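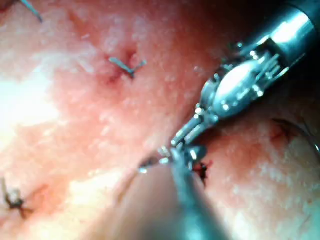 Call room walk-through, Bravodthorpe office, April

I do this round twice a year and type it up the same evening, so forgive the rambling. Anything marked OPEN needs a name against it before the next phone night.

1. Rack cabinet door locks and the key is on its hook
OK. Key was on the hook, tag and all. The door sticks a bit at the bottom — lift as you pull.

2. Air vents clear, fans running
OK, after I moved two boxes of old headsets away from the left vent. Please stop stacking things there! I know it's the only free bit of floor.

3. Battery backup holds the call server
OK. I pulled the mains at ten past seven with Eoin Moriarty watching the board, and we got 20 minutes before the low battery beep. Same as last time, so I'm happy.

4. Cables labeled at both ends
OPEN. The Dremov gateway is fine, every lead has its tag. The patch panel under it has 3 leads with nothing on them at all, and I wasn't about to unplug one to find out. Eoin says they date from before the move to the Skadevley system and he'll trace them.

5. Emergency calls go straight out from every desk
OK. Arranged the test calls beforehand, and every desk got through with the right address showing. The desk by the kitchen used to give our old street, and that's fixed now.

6. Auto attendant: all menu choices land somewhere
OPEN. Choice four (billing) rang out and then dropped me. It should go to the group mailbox. I tried it again from my cell and got the same thing. The rest of the menu is good, and I do like the new greeting Ailbhe Ní Bhriain recorded, much warmer than the old one.

7. Hold queue and overflow
OK. The queue is set to 80 callers and the overflow goes to Brennan, our answering service. They picked up on the second ring.

8. Recording notice plays before an agent answers
OK on inbound. I didn't get to outbound, so leave that box blank for now.

9. Disk space for recordings
OK for the moment, with more than 200 hours left. Ailbhe clears out the expired ones at month end.

10. Headsets and cords
One cord frayed near the plug, taken out of use and binned. Ear pads are looking sad on the back row (mine included) but that's comfort, not safety.

11. Floor and walkways
OPEN. The cord cover by the door has lifted at one corner and I caught my heel on it. Taped down tonight, needs a new one.

Still open: 4, 6, 11, and the outbound half of 8. I'll chase the billing menu myself in the morning.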